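Two Hours at the Rulham Refrigerant Plant

I've been writing about refrigerants for years and had never once stood inside a reclaim plant, so when Rulham opened its doors on a Friday in October I signed up the same day. Coffee at eight, safety glasses at half past, and off we went!

Our guide was Mererid Yorath, who runs the day shift and talks very fast (I loved her). She took us first to the receiving dock, where recovered gas comes in from contractors across three counties. There were 244 cylinders waiting that morning, mostly R-410A with a bit of R-134a, and every one gets weighed and sampled before anybody hooks it up. One guy in our group, Crescencio Cabello, services supermarket racks and wanted to know what happens to mixed gas. If it's too mixed to separate, it goes off for destruction, and the contractor gets the bill. He wrote that down.

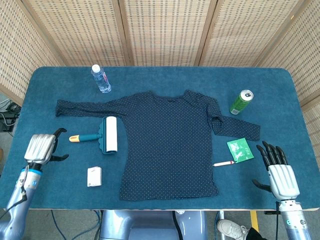

The distillation room was louder than I expected, and a lot warmer. Rulham put in a second column last spring, a tall skinny thing from Rultier, and it can take 876 pounds in a shift. Mererid let us peek at the control screen while a batch was running, and I asked far too many questions about moisture readings. The lab is next door, just two benches and a gas chromatograph, and Malachy Daly showed us a sample that had failed that morning (too much oil, back it goes).

Then lunch, and of course the talk turned to the HFC phasedown. Malachy thinks prices for reclaimed gas will climb every year from now on. Crescencio isn't so sure, as half his customers are already asking about CO2 systems. I had a second sandwich and stayed out of it.

The next open day is in the spring. Groups are capped at 52, parking is behind the loading dock, and you'll need closed-toe shoes.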